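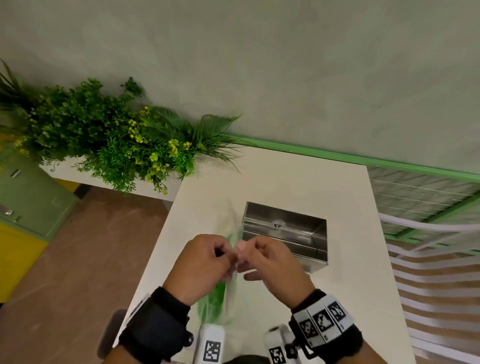
Pilates on the mat has been my thing since I retired from the school kitchen, and I've been working through Zoriana Panasiuk's big book at home between classes, all 299 pages of it, and my wrists have started to complain whenever I put weight through them. Front support is the worst, side bend is nearly as bad, and anything lying on my back is lovely. What puzzles me is that fiddly work doesn't bother me in the least. A fingertip pinch like the one on that green plastic bag, thumb and forefinger together at the top, I could do all day long. It's only the heel of the hand with my body behind it that hurts. My teacher at Butwood, Zoia Levchenko, says I should come down on to my forearms until things settle, and the book says (page 193, if you have it to hand) to keep going on the hands but "with intelligence", whatever that means at seven in the morning. I'd love to know who you'd side with, and whether any of you have got through the hands-and-knees chapter with wrists like mine.
Posted by mat_and_marmalade

Re: Sore wrists in front support
Oh you poor thing, I had exactly this when I moved up from the beginners' group and I was quite fed up about it for a whole winter. I'd side with Zoia every time. I've never met her, but a person who can see you beats a person who wrote a chapter, however good the chapter is. Forearms down, same straight line from head to heels, and your tummy will be working just as hard, possibly harder! I did forearm front support from September right through to the spring and came back to hands with no bother. Do ask her to look at where your shoulders are, too. Mine were miles forward of my wrists and I had no idea.
Posted by Slowcoach Pam

Re: Sore wrists in front support
Going to disagree a little with Pam, in the nicest way. Forearms are fine for a few weeks, but if you never load the wrists they never get used to it, and then one day you trip over the dog and land on them. I think Panasiuk has it right on page 193. You have to read the two pages before it, where she has you kneeling with hands flat and only leaning forward as far as feels comfortable, then back again. It's a dull exercise and I skipped it the first time through, like everybody does. Second time through I did it most mornings while the kettle boiled and it made all the difference to me.
Posted by tortoise_of_fokcombe

Re: Sore wrists in front support
The kneeling rocks, yes! I skipped those completely. I'm a terrible one for looking at the photographs and guessing the rest. I'll go back and read it properly this evening. Did you do them with your fingers pointing forward or turned out a bit? She says forward, Zoia has us turning them out slightly.
Posted by mat_and_marmalade

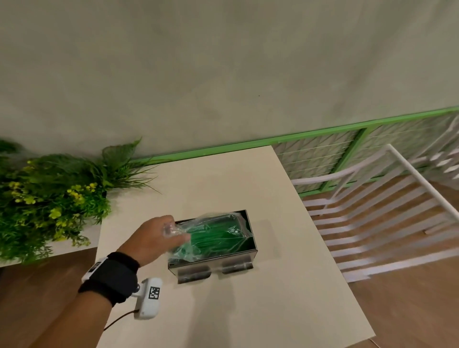

How long do you stay leaning forward before you come back?
I go by the book and stay for 15 seconds, then sit back on my heels and shake my hands out.

Fingers turned out a little suits me better as well, since you ask. My elbows don't lock that way. I wouldn't get too worried about who said which.
Posted by tortoise_of_fokcombe

Re: Sore wrists in front support
Can I put in a word of caution, please. I had a sore wrist that I rocked and stretched and leaned on for months, all on the advice of kind people on forums (not this one, I hasten to say) and when I finally took it to the physio she wasn't very pleased with me at all. If it's still sore the next day, or if it wakes you up, or you've got tingling in the fingers, then please leave the hands-and-knees chapter alone and get it looked at. There's plenty in that book you can do lying down. I counted once, when I was laid up and cross, and there are 11 exercises in the second part that don't use your hands for anything heavier than holding your knees.
Posted by Brenda with the bad knee

Re: Sore wrists in front support
Brenda's quite right and I should have said so. I was assuming the ordinary sort of ache that goes off after a cup of tea.
Posted by tortoise_of_fokcombe

Re: Sore wrists in front support
No tingling and it's gone by lunch, so I think I'm in the cup of tea camp, but thank you Brenda, I'll keep an eye on it. I do like the sound of the lying down ones. My husband says I've been lying down for most of this hobby anyway.
Posted by mat_and_marmalade

Re: Sore wrists in front support
Has anyone tried making fists? I do all my front supports on my knuckles on a folded towel and have done for years. It keeps the wrist straight so there's nothing to bend. Deák, who taught our old evening group, had half of us doing it.
Posted by gardengate

Re: Sore wrists in front support
I've tried it and I'm sorry to say I hated it, gardengate. I wobbled all over the place and my knuckles were pink for two days. I can see the sense in it if you've got steady hands, and I know a lady in my class who swears by it, but I wouldn't start a person off on it when their wrists are already grumbling. Surely a wedge is kinder?
Posted by Slowcoach Pam

Re: Sore wrists in front support
Towel needs to be thicker, Pam. Bath sheet, folded in four. I'll say no more!
Posted by gardengate

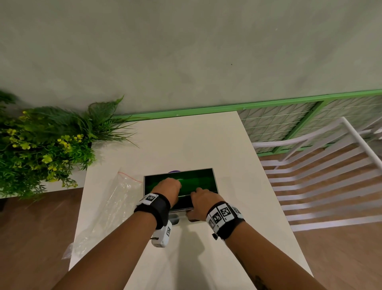 Split from the same thread: Are wedges worth the money?

Moved these so that people looking for wedges can find them. Carry on as you were, you're all being very polite.
Posted by moderator_jill

Re: Are wedges worth the money?
I've got the Gredier one, the long one that goes under both hands. It took me a few goes to work out which way round it went, and I'll admit I had it backwards at first with the thick edge under my fingers, and that made everything far worse. Thick edge goes under the heel of the hand. Once I'd sorted that out I was very happy with it. It doesn't slide on my mat, though it does on the bare floor, so keep it on the mat.
Posted by Slowcoach Pam

Re: Are wedges worth the money?
I had a Gredier too and I gave it to my sister. It was too firm for me and I found I was gripping on to it, which rather defeats the purpose. I roll up the front end of my mat instead and put the heels of my hands on the roll. It costs nothing and you can make it as fat or as thin as you like. I know Pam loves hers, and she's welcome to it, but I'd want anybody to try the rolled mat for a fortnight before they spent anything.
Posted by tortoise_of_fokcombe

Re: Are wedges worth the money?
Doesn't the roll come undone, though? Mine springs open like a jack-in-the-box.
Posted by Brenda with the bad knee

Re: Are wedges worth the money?
It did when the mat was new. Tuck a rolled hand towel inside and it behaves itself.
Posted by tortoise_of_fokcombe

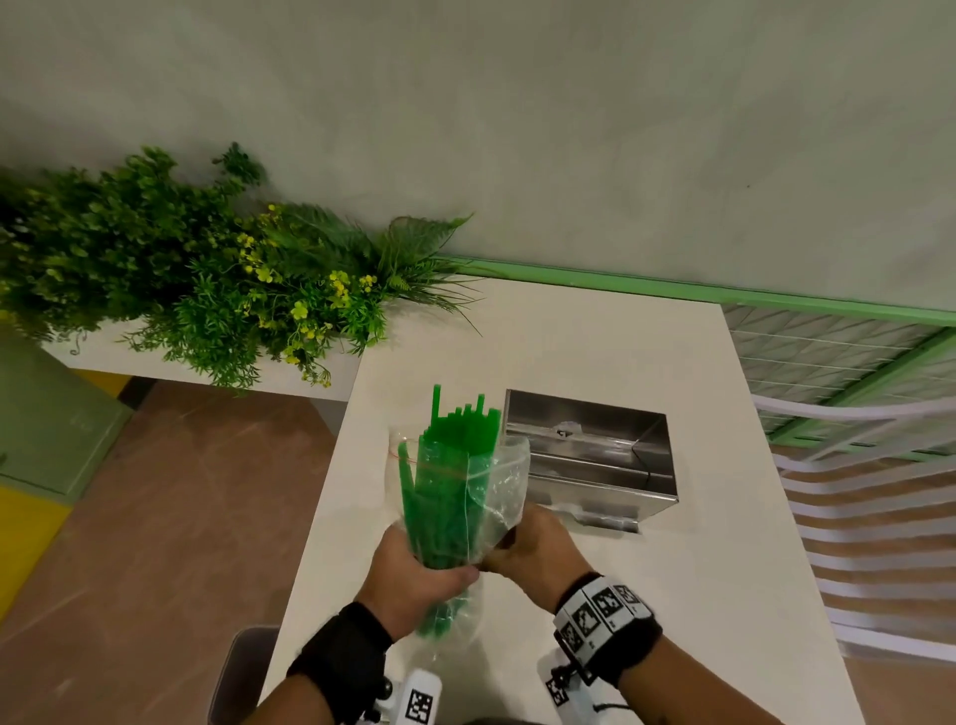

Yellow flowers and trailing greenery along the white ledge.

Re: Are wedges worth the money?
Reporting back, as promised. I've done the kneeling rocks every morning bar two, with my fingers turned out, and the rolled mat under my hands (with a towel inside, thank you). I've stayed on my forearms in class because Zoia asked me to and I didn't like to argue in front of the others. I managed one proper front support at home, on my hands, for three breaths, and it was achy but nothing like before. I showed Zoia page 193 at the end of class as well, and she read it standing up with her coat on and said she agreed with most of it but would have put the rocks much earlier in the book. So I think you were both right, Pam and Tortoise, and I shall keep going with a bit of each. Side bend is still horrid. Does anybody do that one on the forearm too, or do you just leave it out?
Posted by mat_and_marmalade

Re: Are wedges worth the money?
Forearm, with the bottom knee down. Leave the top arm on your hip to begin with, it's one less thing to think about. So pleased for you!
Posted by Slowcoach Pam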